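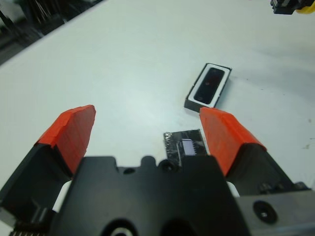 Small Parts Bench and Desk Area: Safety and Housekeeping Checklist

Site: Jornen, Rolmont building, ground floor
Checklist no. 361
Date of inspection: 2018-01-18
Previous inspection: December

Mark each item OK, Fix or N/A. Write a comment for every Fix. A comment on an OK item is welcome if the next inspector would find it useful. Anything marked Urgent gets dealt with before work starts again at that spot.

Section 1. White table

1.1 Surface clean and dry. OK
Comment: A few specks and grey smudges that come off with a damp cloth. Wipe from the middle out to the edges and leave it to dry before setting parts down.

1.2 Surface free of cuts, chips and raised edges. OK
Comment: Ran a gloved hand over the whole top and along all four edges. One rough spot on the underside at the far end, not where anyone works.

1.3 Table stands level and does not rock. Fix
Comment: Slight rock when you lean on one corner. The foot on that leg has backed off. Wind it down, then check with a level both ways. The same foot was adjusted in December, so put a lock nut on it this time.

1.4 Only the parts being worked on are out on the table. OK
Comment: Finished parts should go back to their tray before new ones come out. There was a bit of drift on this last quarter but it has improved.

1.5 No food or drink on the table. OK

1.6 Lighting is good enough to read small markings. OK
Comment: One tube over the far end takes a while to come on. Reported to the building office.

Section 2. Small components and modules

2.1 Foil-wrapped parts stay wrapped until needed. OK
Comment: If the foil is torn, put the part in the query tray and write the reason on the slip. Please don't patch foil with office tape.

2.2 Modules picked up by the edges. OK
Comment: Two people asked if gloves are required. Clean dry hands are fine for cased modules. Bare boards need gloves.

2.3 Wrist straps present, tested and logged. Fix
Comment: Straps present. The log has gaps. Testing takes less than a minute, and the sheet is on the hook beside the tester. A strap with no entry for the day is treated as untested.

2.4 No part stored near the edge of a surface. OK
Comment: Keep a hand's width clear all the way along.

2.5 Parts dropped on the floor are kept apart and labelled. OK
Comment: The query tray had three parts in it, all labelled, one with no date.

2.6 Damaged battery packs or anything swollen, leaking or warm removed. N/A
Comment: None found. The sand bucket and metal tin are in place under the sink bench.

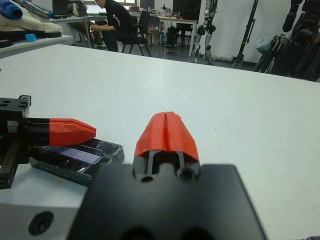
Section 3. Desks, chairs and walkways

3.1 Walkway between the table and the desks is clear. OK
Comment: Measured at the narrowest point with a chair pushed out, and a person can still get by without turning sideways. Push your chair in when you leave.

3.2 Desk tops tidy enough to work at safely. Fix
Comment: Too many bottles, tools and small items left along the desks. Open bottles of cleaner must not sit beside a monitor or power board. Put tools back at the end of the day. If you need one kept out, put it in a tub with a label on it.

3.3 All bottles labelled and capped. Fix
Comment: Two spray bottles had labels you could no longer read. Contents were not known, so both went to the waste cupboard. Fresh labels are in the top drawer. Write the contents and the date filled.

3.4 Computer towers have space around the vents. OK
Comment: Dust on the front grille of the one under the desk. Vacuum it at the next clean. Don't use compressed air in this room.

3.5 Cords under desks off the floor and away from feet. Fix
Comment: One power cord hangs in a loop where a chair wheel can catch it. Clip it to the back of the desk.

3.6 Chairs in good order. OK
Comment: Checked the black chairs for cracked bases, loose backs and sinking seats. One armrest was loose and has been tightened.

3.7 Seating and screen height suit the person. OK
Comment: For close work with both hands, bring the work up instead of bending down to it. There is a bench riser on the bottom shelf that hardly gets used.

3.8 No power boards plugged into other power boards. OK

3.9 Test tags in date. Fix
Comment: Out of 31 items checked, one was past its date, a desk lamp. Lamp unplugged and set aside. The tag number is 3281.

Section 4. Shelves and counter

4.1 Heavy items below shoulder height. OK

4.2 Nothing hanging over the front of a shelf or counter. Fix
Comment: Rolled items and hoses tend to get left lying along the edge. Coil them, tie them and put them to the back.

4.3 Shelf brackets tight. OK
Comment: Tried each one by hand. The shelf nearest the door was installed by Ghoneim last year and still has its load sticker. The other shelves need one. Order when next buying labels.

4.4 Step stool available and sound. OK
Comment: Rubber feet are wearing. Good for another few months.

4.5 First aid kit full and easy to reach. Fix
Comment: Short of small dressings and eyewash. The kit had a box in front of it. Box moved. Keep that spot clear.

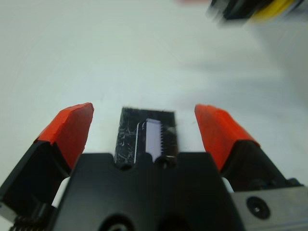 Section 5. Connectors, strips and other fine parts

5.1 Toothed and pin-edged parts kept from bending. OK
Comment: Lay them flat. If they have to be stood up, use the slotted foam. Never stack them.

5.2 Scratched or scuffed parts sorted from new stock. Fix
Comment: Scuffed pieces were mixed with new ones in one drawer. Scratches on a cover plate are no problem for practice work, but those plates must not go back into stock. Mark the back with a paint pen.

5.3 Clear plastic cases close properly. OK
Comment: Four cases with split hinges thrown out. Flat clear cases are easy to miss on a white top and they slide if you lean on them, so put them away once they are finished with.

5.4 Drawer labels match what is inside. Fix
Comment: Drawers in the second column are one out from the list. Someone has swapped two of them. Sort this out before the next stock count.

5.5 Sharp offcuts and snapped pins go in the sharps tub. OK
Comment: Tub was half full. Swap it when it reaches the line.

5.6 Magnifier clean and its cover closed when not in use. OK
Comment: Cover was open when we came in, with no sun on it at that time of day. Closed it. An open magnifier by a window is a fire risk, so this stays on the list even in winter.

5.7 Eye protection worn when cutting leads or straps. OK
Comment: Plenty of pairs on the rack. Several are badly scratched and can go.

Section 6. Wrapping and packing

6.1 Wrapping film used only on parts that are clean and dry. OK

6.2 Film cutter has its guard fitted. Fix. Urgent
Comment: The guard was off and lying in the drawer. Refitted with both screws while we were there. Do not take it off to clear a jam. Unwind the roll instead.

6.3 Film pulled snug, with no loose tails. OK
Comment: Loose tails catch on things when the item is picked up. Two turns is enough for a small case.

6.4 Vents and switches not covered on anything that may be powered up. OK
Comment: Wrapped items must be unwrapped fully before power goes on. Peeling back one end is not good enough.

6.5 Labels placed on the outside of the wrap. OK
Comment: Labels from the Pernico printer lift at the corners when the film is cold. Let the roll come to room temperature first.

6.6 Cartons no heavier than 20 kg. OK
Comment: Nothing packed here gets near that. The limit is for the returns pallet.

6.7 Film scraps and foil binned separately. Fix
Comment: Foil was in the film bin. There are two bins with two colours of lid.
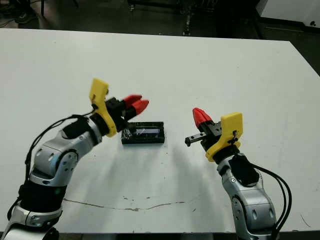 Can a small black case wrapped in clear film be left on the table overnight?

It can stay for the shift but should go back to its tray before the last person leaves. If work on it will carry on in the morning, leave a slip with it saying so and keep it well in from the edge.

Section 7. Exits and emergency items

7.1 Exit door opens fully and is not blocked. OK

7.2 Extinguisher in place, pin in, gauge in the green. OK
Comment: The one by the desks is the right type for electrical fires. Service tag is current.

7.3 Main switch for the benches marked and easy to get at. Fix
Comment: Marked, but the print is small. Replace with the larger red sign. Everyone who works in the room should be able to point to the switch without looking for it.

7.4 Emergency lighting tested. OK

7.5 Contact list up to date. Fix
Comment: One phone extension no longer works. New list to be printed and taped up by the door.

Work to be done, in order

1. Film cutter guard: done during the inspection. Check again at the next one.
2. Restock dressings and eyewash.
3. Clip up the power cord under the desk.
4. Replace the expired tag or throw out the lamp.
5. Large sign for the main switch.
6. Lock nut on the table foot.
7. Straighten out the second column of drawers and pull the scuffed plates.
8. Clear and sort the desk tops, label all bottles.
9. Load stickers for the remaining shelves.

Initial each line on the paper copy once the job is finished. The paper copy hangs inside the cupboard door.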